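An Afternoon at the Hiscombe PC Workshop

I have been meaning to get over to Hiscombe for ages, and on 9th March I finally made it to the open day at the computer refurbishing workshop on Pumwood Lane. What a great place! I planned to stay an hour and left when they were stacking the chairs.

You come in past the donation shelves, where the old office towers wait their turn. They had 51 in from one accounting firm alone, and the place sent out 300 machines last year, mostly to schools and families in the valley. Nadja Prantl took our group of seven around and she clearly loves every screw of it (she let us handle pretty much everything, which I did not expect).

My favorite stop was the teardown bench. I've owned computers since I was a kid and never really looked inside one. There's so much folded metal in there, all bent edges and little holes and tabs, and then plastic pieces that hold things in place. Nadja explained how they go through a tower: side panel off, dust out, cables checked, then the power supply gets a test before anything else is touched. A bad one goes straight to the metal bin. A good one might outlive the rest of the computer, and they keep a shelf of spares sorted by wattage.

I got to take apart a tower myself, with four people watching and giving advice, and I was so pleased when the drive cage slid out. Getting it back in was another story!

Coffee was in the back with very good plum cake. Parking is tight, so use the lot behind the Zaugg bakery. The next open day is in April and I've already told my sister we're going.

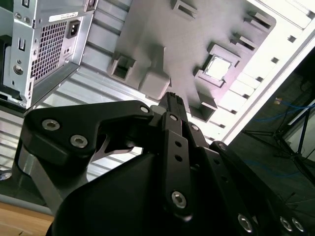

Inside one of the towers, with the power supply at upper left.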